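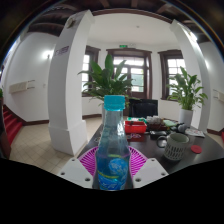
**How do I keep a violin from cracking over the winter?**
Keep the air in the room damp enough, keep the case shut, and keep both away from the radiator. Most of it is that.

2023-12-20, quick notes for the strings section before the break. Typed fast, sorry. Cellos and violas, same goes for you unless I say otherwise.

## Humidity

Get a hygrometer. The little dial in the lid of your case is probably lying, mine read the same number all summer and all winter. A cheap digital one is fine. Put it in the case overnight, look in the morning. You want the middle of the scale, forties to fifty.

- Too dry: strings feel low, pegs slip, seams open up. Buzzing on the lower strings is often an open seam.
- Too damp: pegs stick, sound goes dull.
- Tube humidifiers (the green snake things) — soak, squeeze, WIPE. No drips inside the f-hole. Ever.
- Room humidifier beats case humidifier if you practice a lot. Empty it and rinse it or it gets slimy.

Don't leave it in the car. Not for a coffee, not for ten minutes.

## Slipping pegs

Everybody's pegs went at the last rehearsal. Push in while you turn, don't just turn. If it still won't hold, take the string off, pull the peg, rub a little peg compound on the two shiny rings where it touches the box. Put it back, turn it a few times, restring. One peg at a time!! Take all four strings off and the bridge comes down and maybe the soundpost with it, and then you're paying somebody.

No compound? Plain chalk works in a pinch for slipping. Dry soap for sticking. Go easy with both.

## Rosin

Wipe it off the strings and the top after every session, soft dry cloth. Old T-shirt, washed, no buttons. Use one cloth for rosin and a seperate one for fingerprints, otherwise you just smear rosin around.

No alcohol near the varnish. It'll take the finish right off. Dagný Bach did this to a Justell student fiddle in 2000 and there's still a pale patch by the tailpiece. If strings are really caked, take it to the shop.

No furniture polish, no window spray either.

Cracked rosin cake is still good rosin. Melting it back together at home makes a mess and stinks up the kitchen. Buy another.

## Bows

Loosen it when you're done. Hair should go slack but not hang like a mop. Dry air shrinks the hair, so a bow that was fine in the fall can be too tight in winter even backed all the way off. If the screw won't loosen it any more, it needs a rehair, don't force it.

Tiny bugs eating the hair — vacuum the case, leave it open in daylight for a while, then rehair. Rehair first and they eat the new stuff.

## Music and stands

- Wobbly stand: tighten the collar, then wrap one turn of tape around the inner tube if it still sinks. Works on the Toft ones. Willberg stands have a different clamp, need a hex key, Aksel Laxdal has it.
- Clothespins for outdoor gigs. Wooden, the plastic ones snap in the cold.
- Pencil on a string, tied to the stand. Stop borrowing mine.
- Tape page turns on the back, not the front, or the glare gets you under the lights.

## Before January

New strings if yours are from last season. Put them on at least a few days ahead so they settle, not the night of. Lean the bridge back a hair as you tune up, it creeps toward the fingerboard every time you tighten. Check it from the side, feet flat on the top, back edge straight up.

We start with the waltzes, letter C, no repeats. Parts are in the gray folder, stand 23 has the spares.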